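Skitgate Parking Permits - FAQ

How long is a permit good for?
90 days from the day you pay. Renew at the Liepiņa Street window or by mail.

Can I switch cars?
Yes, one switch per permit. Bring the new registraton.

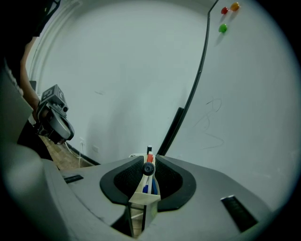
Markers in a cream-colored holder.

Where do I put the tag?
Driver side, lower corner of windshield. Not the dash - it slides and you get a ticket.

I lost mine.
Ask for Jurgita Lill, room 140. Bring ID. Old tag gets canceled the same day, so dont use it if it turns up.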